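1/ Hoy abro un hilo sobre bolsas de tela. Aviso que el español no es mi primera lengua, así que perdonen si escribo alguna palabra de manera rara. Llevo cinco años viviendo aquí y todavía confundo "doblar" con "doblegar".

2/ Todo empezó con un cajón de la cocina que no cerraba. Lo saqué entero y lo vacié en el suelo del pasillo. Eran bolsas, casi todas. Bolsas de ferias, de librerías, de una farmacia que ya cerró.

3/ Mi primera decisión fue separar las de lona de las finas. La lona tiene cuerpo, se puede doblar y se queda más o menos doblada. Las finas vuelven a abrirse solas en cuanto quito la mano.

4/ De las finas me quedé con muy pocas. Las otras las llevé el jueves al punto de intercambio que hay al lado del mercado. Volví a casa con una maceta, lo cual no era el plan.

5/ Las de lona las lavé en agua fría, al revés, con las asas hacia dentro. Mi marca es Vornari, la pastilla sin perfume. Con otra que usaba antes, las bolsas olían a flores durante un mes y el pan también.

6/ Un error que cometí: metí en la misma lavadora una bolsa con borde oscuro y dos claras. El borde ha dejado una sombra rosada en una de las claras. No me molesta mucho, pero lo cuento por si alguien tiene una bolsa a la que quiere de verdad.

7/ Secar: colgadas por el fondo, no por las asas. Si cuelgan por las asas, estas se estiran y después la bolsa llega casi hasta la rodilla. Yo no soy una persona alta y esto lo noto bastante.

8/ La plancha la uso solamente con las bolsas que van a ser regalo. Para las de comprar patatas me parece demasiada ceremonia.

9/ Para doblar hace falta una mesa despejada, lisa, donde la tela resbale un poco. Si es blanca, mejor todavía, se ven las migas y los hilos sueltos. En la encimera de mi cocina, que es de piedra oscura, siempre termino con harina pegada a la lona.

10/ Antes de doblar hay que estirar. Yo pongo la bolsa tumbada, cojo con una mano el pliegue de arriba y con la otra busco la boca, por donde está el asa. Después tiro despacio hacia los lados. Una bolsa arrugada parece más pequeña de lo que es.

11/ El asa es lo más difícil. Si se queda hecha un montón en la boca, todo el paquete sale con una joroba. La meto dentro, plana, antes del primer doblez.

12/ Primer doblez: a lo largo, por la mitad. Segundo: otra vez a lo largo. Después enrollo desde el fondo hacia la boca, apretando un poco con los pulgares. El rollo queda de pie solo, si la lona es gruesa.

13/ Una vecina me preguntó por qué no las meto todas dentro de otra bolsa, como hace todo el mundo. Así lo hice durante años. La que yo necesitaba estaba siempre en el fondo y para sacarla tenía que sacar a todas sus hermanas.

14/ Ahora los rollos van en una caja baja de Lukimier, de las de 60 centímetros, que entra justo en el cajón. Medí tres veces antes de comprarla y una vez más en la tienda, con una cinta prestada.

15/ Lo que cabe: los rollos en una fila, y al lado las bolsas de malla para la fruta. Estas no se enrollan, se aplastan y ya está. He intentado doblarlas bonito y es perder la tarde.

16/ Actualización sobre el peso, que me preguntaron por privado. Las mías de lona aguantan unos 5 kilos sin quejarse. Con más, la costura del asa empieza a abrirse por dentro, y por fuera no se ve nada. Miren siempre por dentro.

17/ Para reforzar esa costura uso hilo de algodón encerado y hago una equis dentro de un cuadrado. Me la enseñaron en un taller de Trorkbridge, donde también aprendí la palabra "pespunte", que es mi favorita del idioma.

18/ Me escriben también que la lona cruda se mancha muy rápido. Es verdad. Mi bolsa más vieja tiene una mancha de aceitunas que ya forma parte de ella. Jabón en pastilla, cepillo de uñas, y paciencia. A veces se va la mitad.

19/ Siguiente cosa que quiero ordenar: los paños de cocina. Tengo muchos y seco los platos siempre con el mismo.

20/ Dejo aquí la lona de color tostado sobre la mesa blanca, todavía arrugada, en el paso de estirar del punto 10.
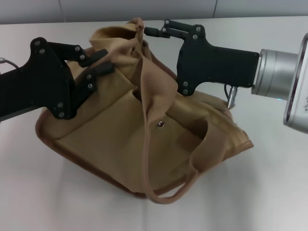
21/ Preguntas que me han llegado

¿Se pueden enrollar húmedas? No, por favor. Yo lo hice una vez con prisa y el cajón olió a sótano hasta mayo.

¿Sirve el mismo método para las mochilas de cuerdas? Más o menos. Las cuerdas van dentro, igual que el asa, pero el rollo sale flojo y hay que ponerle una goma.

¿Y las bolsas con cremallera? De esas tengo una sola y la guardo plana, debajo de la caja. Si alguien sabe un doblez mejor, lo leo con mucho gusto.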